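Masking static background before wrist camera pose estimation

Part 3 of the Guneo tabletop cell notes. Maintained by Silvana Macedo. Last changed 12th April.

This page covers the background mask used by the pose estimator in the two-arm cell. It assumes you have finished Part 2 (hand-eye calibration) and that both camera streams publish with synchronized timestamps. The head view is used to choose which arm moves. The wrist view is used for the final approach.
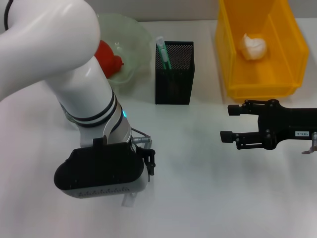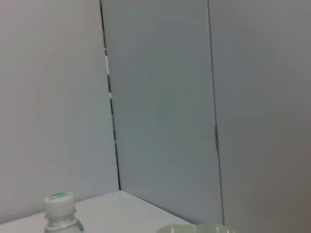

The estimator, Hervieu, matches edges. It does not know what an edge belongs to. Any long straight line in the wrist view is a candidate for the side of a box or the rim of a tray, and wall panel seams are long and straight. Transparent objects make this worse, since their own edges have low contrast and lose to the seam when matches are scored. The mask removes the walls before scoring.

1. Build the static model

The static model is a set of planes in the base coordinate system, one for the tabletop and one for each wall panel. Do not fit the planes from the wrist depth stream. Smooth matte panels return patchy depth at short range, and the fit will drift by several degrees between runs.

Touch off three points per plane with the calibration tip, then run:

dusus plane add --name wall_left --points left.csv
dusus plane add --name wall_center --points center.csv
dusus plane add --name wall_right --points right.csv
dusus plane add --name table --points table.csv

Check the result with dusus plane list. The angle between the table normal and each wall normal should be close to 90 degrees. If one of them is off by more than two, the usual fault is a pair of touch points placed too near each other. Spread them out and repeat that plane only.

2. Project the model into the wrist view

For each incoming image, look up the wrist pose at the image timestamp, not at the time of processing. The tf buffer must hold at least five seconds of history. Project the plane boundaries through the camera model and fill each wall region.

In config/mask.yaml:

source: wrist
planes: [wall_left, wall_center, wall_right]
pose_lookup: image_stamp
seam_dilate_px: 5
keep_table: true

Leave keep_table set to true. The line where the table meets a wall is also a false edge, but masking the table removes everything standing on it.

seam_dilate_px widens the band on both sides of each seam. Panels that do not close fully let light through, and the bright gaps bleed into neighboring pixels. A value of 5 handled this in our cell. Larger values start to eat into caps and rims that overlap a seam.

3. Restore the foreground

A plane mask alone also hides any object standing between the camera and the wall. Most of the objects in the cell are low, but a bottle neck will project onto a wall panel at nearly every approach angle. To get these pixels back, compare the image against a stored background for the same wrist pose and restore any region that differs.

Record the background set with the table cleared:

dusus background record --poses poses/approach.json --out bg/

Our pose file has 227 entries. At run time the nearest entry is warped to the current pose by the plane homographies. If the nearest entry is too far away, the module falls back to the unrestored mask and logs BG_MISS. A few of these per run are harmless. A steady stream means the planner is using approach poses outside the recorded set.

For transparent objects, lower the difference threshold:

restore_threshold: 24
restore_min_area_px: 381

Set the area limit after the threshold. A low threshold restores specks of sensor noise on the shaded panels – the area limit discards them.

4. Verify

Play back a recorded log with the overlay turned on:

tovico replay last --overlay mask,matches

Step through the approach phase and look at the match lines. None should lie along a seam. If some do, and the mask edge runs parallel to the seam at a constant offset, the hand-eye transform is wrong and you need to go back to Part 2. If the offset grows with wrist speed, the problem is timestamps. Check the exposure midpoint setting in the camera driver first.

Known issues

The arms are not in the static model. When the second arm enters the wrist view it is restored as foreground and may be matched. Use the link meshes with the self_filter option until this is merged, and pad them by the thickness of the cable runs.

Background sets recorded before the October lighting change are not valid and must be recorded again.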